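Print this page | E-mail this entry | 8 comments

Tuesday, April - posted by Joyce Mussa

Notebook, coat rack corner, Stultport

Spent the morning on the rule sheet again. I had hoped to write rules once and then go back to collecting demonstrations like a normal person, but version 4 of the sheet lasted until the second take, when I caught myself breaking it, and I wrote it.

The task is the cap and the rack. We want it in the Bredarine set because a hook is unforgiving. A cup put down an inch to the left is still a cup on a table. A strap an inch to the left of a hook is a cap on the floor. If the operators all do it differently and none of them write down how, the policy learns the average of everybody, and I've seen that average. It hovers.

So, good practice for hanging tasks, as it stands before lunch:

Start pose. Jaws open, empty, both of them, pointed at the rack. Hold still before moving. I wrote "hold still for a moment" in the last version and found out that a moment is a personal matter. Now it says count to 4, silently. The silent part was added later.

End pose. Jaws open, clear of the object, object still in view of the gripper camera. This is the one people skip. They let go, they're pleased, they turn away, and the last part of the recording is ceiling. The end check needs to see the cap on its hook with nothing holding it.

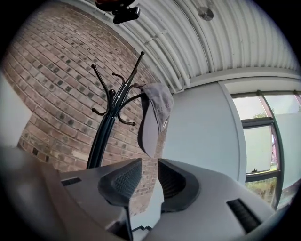 Jaws open, nothing between the pads, cap on the right side of the rack.

Naming. The hooks need names. Until today the log said "upper right one" and "the other upper right one", and I can't defend either. The rack has arms going off in every direction at several heights and from the gripper's point of view half of them trade places as you walk up to it. Proposed: names belong to the rack, not to the viewer. Stand facing the corner, post in the middle, brick on your left hand. High, middle, low, then left or right. If you can't say which one you used, the take is void. I know this will be unpopular.

Rack position. Tape the floor around the base. Check the tape at the start of each session and write "checked", even if it's obvious. Mutiso's old log has 67 takes in a row with no note about where anything stood, and we ended up dropping all of them. Good takes too, as far as I could tell from watching. That hurt.

Moving the rack on purpose is fine and we should do more of it, but it gets its own line in the log. Drift isn't variety. (I'm going to get tired of saying this before anyone gets tired of hearing it. Possibly not.)

Markers. The cubes on the grippers have to face the head camera for as much of the take as your wrist will allow. Wrists don't love this. The draft from the Sturivix side says "at all times", which reads like it was written by someone sitting down. Mine says: marker face toward the head camera at the start, at the end, and whenever the jaws are closed on something. In between, do your best and don't twist yourself into a shape you couldn't repeat.

Also, look at the little green lights before you start, left and right. One glance down.
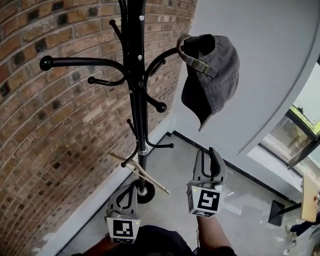 Maya Sabbagh read the draft over lunch and objected to nearly all of it. Her view is that a rule nobody can check from the recording is a wish. Counting silently to 4 is a wish. She would cut every line that a reviewer can't confirm from the files, put the rest on one side of one page, and let the operators sort out their own wrists. She also said that if we void takes over hook names we'll get hook names, all right, and they'll be made up.

I argued for a while and then crossed out the counting. The still hold stays, but now it's measured from the gripper motion and the number lives in the checking script, where I can change it without a meeting. Hook names get filled in by the reviewer afterward. I did not concede on the tape. Tape is visible from the head camera, so by her own standard it's a rule.

Two people at one rack. We had nothing on this at all, and the aim is 2000 takes, so people are going to double up whether I write about it or not. Draft text:

One person has the rack. The other waits until the first has backed off and said "clear" out loud. The waiting person may stand nearby, but not with an arm across the first person's path. Say whose take it is before it starts. Two grippers closing in on the same cap is a different task, and if we ever want that one we'll log it as that one.

If somebody else's gripper or arm does come into view, keep the recording and tag it "second operator". Don't delete. Maya and I agree on this, so I'm writing it down while it lasts. The Mutiso people used to throw those out, and then were surprised when the policy got confused by an elbow.

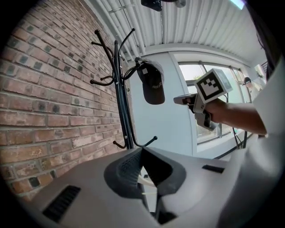
Second operator in view from the right. Tag and keep.

Left to do:

- tape order (the white, the blue leaves gum)
- hook name sheet to Maya
- ask Sturivix what "at all times" cost them in wrists
- add a line on what counts as dropped. If the cap falls and you pick it up and carry on, is that one take or two? I say one, with a tag. Maya says it depends on who's looking
- version number on the printed copy, since I found two different version 4s pinned up this afternoon and both had my initials on them

Print this page | E-mail this entry | Shared 4 times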